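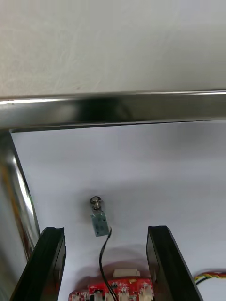 Griltlow Accessories Listings

Version 2, 24 November 2021
Maintained by Renata Zieliński, Trondovville

What is in it

Product text and attributes for men's dress accessories sold through the Griltlow shop: cufflinks, tie bars, collar stays, lapel pins and money clips. Each row is one item as it was listed. Sets sold in one box are a single row, with the pieces named in the "contents" column.

The text comes from two suppliers, Lonau and Sirko. Lonau writes long descriptions with gift suggestions at the end. Sirko sends a title, a finish and a line of care instructions, and we left those short instead of padding them out.

Files

listings.csv — the main table
finishes.csv — supplier finish names matched to ours
retired.csv — items no longer sold, same columns as the main table
CHANGES.txt — edits by version

Columns in listings.csv

item_id: our number, never reused
supplier: lonau or sirko
type: cufflink, tie_bar, collar_stay, lapel_pin, money_clip, set
title: as shown in the shop
body: full description, line breaks removed
finish: our finish name, see finishes.csv
closure: bullet back, whale back, chain, fixed, slide, pinch, or blank
length_mm: tie bars and collar stays only
contents: sets only
theme: free text, often blank

Finishes

The suppliers used 61 different finish names between them, many for the same thing. "Silver tone", "silvertone" and "silver-look" are all silver_tone here. Rhodium is kept apart from silver_tone even where the items look alike in the shop. Gunmetal and black nickel were merged in version 1 and have been split again — if you built anything on the old values, rerun it.

Where a supplier gave two finishes for one item, the first one named is in "finish" and the second is still in the body text.

Known problems

Tie bar lengths from Sirko were given in inches and converted. They can be off by up to 2 mm. Lonau lengths are as supplied.

Closure is blank for most lapel pins. Sirko does not record it and we have not gone back to check the stock.

Some Lonau descriptions mention free engraving. That offer ended in August and the wording was left alone, so don't quote it to customers.

Theme was typed by hand. Expect "baseball" and "Baseball", and a few rows where someone put the color there.

Prices and stock levels are not included. Neither are customer reviews.

Loading

The files are UTF-8, comma separated, with quotes around every text field. Read item_id as text, or the leading zeros will drop off.

Use

Internal use and supplier partners only. The descriptions belong to whoever wrote them, so ask Lonau or Sirko before printing them anywhere else.

Corrections go to Renata with the item_id and the column name. Fixes are made in the next version — the current files are not edited in place.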